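Home | Programs | Reports | Partners | News | Contact

Herkville Student Robotics Club: second progress report to the Bradus Fund
Prepared by Gaetano Lo Presti, club advisor

You asked for a plain account of where the tabletop handling project stands, so I will start with the part I like least. We told you in the proposal that students would have a working pick-and-place routine by the midpoint of the grant. They have a routine. I would not call it working, and I would ask you to be wary of anyone in the club, me included, who tells you otherwise before the spring showing.

The students split into 2 teams in August. Dehua Su leads the one collecting hand-guided demonstrations with the gripper, and Yaqin Shao leads the one turning those demonstrations into something an arm can repeat. The first team is ahead of the second. That was predictable, as collecting is the fun part, and I should have moved people across sooner.

The target in the proposal was 500 usable demonstrations. Dehua's team has recorded more than that, but when Rongrong Fu went back through them with a stricter checklist she threw out a good many: bad starts, dropped objects, hands in the way. I backed her on it. The number I am willing to report is 90 that she and Kaiwen Jiang both passed. Kaiwen thinks the checklist is too harsh and has written two pages saying so, which I can forward if you are curious. 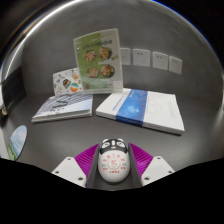

Photo: Herkville Student Robotics Club / gripper camera

The small panda has become the standard object for the early sessions. It is oval and has a printed body, and the students like it, which worries me a little. A routine that can handle one favorite toy tells you very little about the next thing you put between the fingertips. I have asked for 6 objects of different shapes before we make any claim in public. The settings need the same treatment. A table with books lying flat and a menu card in a clear stand is a fair start, and still a long way from the kitchen counters and crowded desks we described to you.

Yaqin's team ran its first playback trials on the Javier arm. Results were mixed. The arm followed the recorded path well enough when the toy was placed exactly where it had been before, and did poorly when it was moved a short distance. Yaqin suspects the camera calibration. I suspect we have too few varied demonstrations. We have agreed to test the calibration first, as it is the cheaper thing to be wrong about.

Spending is under plan, mainly because the replacement fingertip pads from Ballico have not been ordered. The team wants a softer set. I have not signed off, as I have yet to see a trial that failed on account of the pads.

Attendance at the Sunday sessions has held up better than I expected. The notebooks have not. Three students keep good ones and the rest write "worked fine" and a time, which is no use to anyone trying to repeat the trial. Notebook checks now come before anyone gets bench time.

Before the next report we plan to finish the calibration test, rerecord the weakest sessions and repeat the playback trials with the toy moved. If the arm still cannot cope, I will propose cutting the sorting task from the final showing and putting those hours into the basic pickup. I would like your view on that change before we make it.

Contact the club office | Copyright Herkville Student Robotics Club | Back to top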